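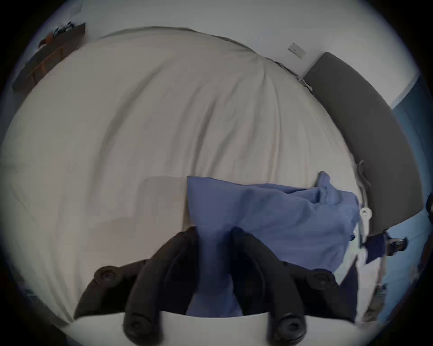
Bed with a pale beige duvet against a white wall.

Town budget passed with a "structural gap" — what does that mean for my tax bill?

Benville passed its budget Monday night. I sat through the whole meeting, on a folding chair, and came home knowing less than I did at dinner. The supervisor kept saying the budget is balanced. Then the finance director said there is a structural gap of 4 percent. Then they all voted yes and somebody brought out a sheet cake.

How can it be balanced and have a gap? The levy is going up 3 percent, which on my house is a bit under $200 a year. I can live with that if it's the end of it. What bothers me is the gap, and a line in the summary that says "appropriated fund balance," which they skipped past at some speed.

Also, does a levy increase of 3 percent mean my own bill goes up 3 percent? My neighbor says his is going up more than that and he hasn't so much as painted the porch.

Posted by benville_backrow

granside_ledger

I did municipal books for a long time, over in Granside, so this is a language I speak whether I want to or not.

Balanced means the money coming in plus the money they plan to use equals the money going out. That second part is where the trick lives. "Appropriated fund balance" is savings. If the town spends more than it collects and pulls the rest out of the savings account, the budget balances on paper, and in most places it's perfectly legal. Your household could do it too, right up until the savings ran out.

The structural gap is what's left when you take the savings out of the picture. It means regular income doesn't cover regular bills. Four percent is not a disaster. Towns run a gap like that for a year or two when a big employer leaves or health insurance jumps. What you want to know is how long they've been doing it and how much is left in the jar. Ask for two things:

The last audited financial statement. Look for "unassigned fund balance" and compare it with total general fund spending. Plenty of towns have a written policy setting a floor. Find out if Benville has one and whether this budget goes under it.

The multi-year projection, if there is one. If there isn't one, that's worth knowing as well.

On your second point, the levy is the total amount the town collects from everybody. Your share depends on what your property is assessed at compared with everyone else's. If the town just did a reassessment, or the mall got its value cut on appeal, the same total gets split differently and some people pay more than 3 percent extra while others pay less. Your neighbor may well be right, porch or no porch. He should check his assessment notice, and if the number looks silly he can file a grievance. The window for that is short and the clerk will tell him the dates. In Granside it was 30 days, but don't go by us.

One more thing to look at is whether they're spending savings on one-time items or on payroll. Buying a plow truck out of savings is fine by me. Paying the plow driver out of savings means having this same conversation next January, with a smaller cake.

flulwood_phil

They all do this. We had the same thing in Flulwood and they said it was temporary and now it has its own line in the budget every year. Vote them out. Also the water bills are a separate scam and you should look into that.

softic_st_renter

Adding to the first answer, you don't have to file anything fancy to get the documents. I emailed the clerk and had the audit the same afternoon, all 200 pages of it. Skip to the part near the front called "management's discussion." It's written in something close to English, and it usually admits in the third paragraph what the meeting took two hours to step around.

If you rent, like me, you don't get a tax bill, you get a letter from the landlord. Mine says my rent is going up due to taxes. I did the math on the building and taxes explain maybe a week of it.

benville_backrow

Thanks, that clears up most of it. I emailed the clerk about the audit and the fund balance policy. She replied that the policy exists and is "under review." I've asked when the review started and am waiting to hear. Will look at the water bills when I'm feeling stronger.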